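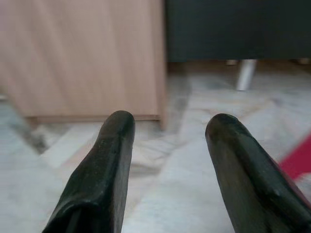
What is a pilgrimage?

A pilgrimage is a journey that a person makes for a religious reason. Someone who goes on a pilgrimage is called a pilgrim. Most of the world's large religions have places that pilgrims visit, and many small towns and villages have one of their own.

Pilgrims travel for different reasons. Some wish to say thank you. Some are sad or worried and would like a quiet place in which to pray. Others go because their parents and grandparents went before them, and it has become part of family life.

Where do pilgrims go?

Many Christians visit Jerusalem, Rome, or Santiago de Compostela in Spain, where several long walking routes come to an end. Muslims who are well enough and can afford the journey are expected to travel to Mecca, in Saudi Arabia, at least once in their lives. This pilgrimage is called the Hajj. Many Hindus travel to the River Ganges in India and bathe in its water. Buddhists may visit Bodh Gaya, also in India, where the Buddha is said to have reached enlightenment while sitting beneath a tree. Many Sikhs visit the Golden Temple at Amritsar, where visitors of any religion may share a free meal.

A smaller pilgrimage

Not every pilgrimage crosses a country. The Baletlow Walk is a path between two chapels on a hillside. It has 582 stone steps and takes most families a morning to complete. Each September over 2,000 people climb it together, and some of them sing on the way up. Children who take part carry a paper lantern, which they leave at the upper chapel.

Brisa Pacheco first climbed the steps when she was seven. She is now a teacher of religious studies and has written down the memories of older walkers for the Waweru Library of Faith and Custom.

"I remember that my shoes were too tight and that a lady I did not know gave me half an orange," she says. "When I ask people about the walk, they nearly always begin with somebody they met."

What do pilgrims wear and carry?

This depends on the religion and on the place. During the Hajj, men wear two plain pieces of white cloth, so that rich and poor are dressed alike. Walkers on the way to Santiago often fasten a scallop shell to their bags. In Japan, pilgrims who visit the temples of the island of Shikoku may wear a white jacket and a wide straw hat - the hat is useful in both sun and rain.

Do you have to be religious?

No. Some people walk the old routes to enjoy the countryside or to learn about history. Visitors are asked to be polite at a holy place, whatever they believe. They may need to take off their shoes, cover their heads or keep their voices low. If you are unsure what to do, you may ask an adult or read the sign at the entrance.

Words to know

Pilgrim - a person who makes a journey for a religious reason.
Shrine - a place that is holy because of a person, an object or an event.
Hajj - the Muslim pilgrimage to Mecca.
Chapel - a small building for Christian prayer.

Something to try

Ask an older person in your family about a journey that mattered to them. Where did they go, and who went with them? Draw a map of the route and write one sentence beside each stop.

Page last reviewed: August 14, 2019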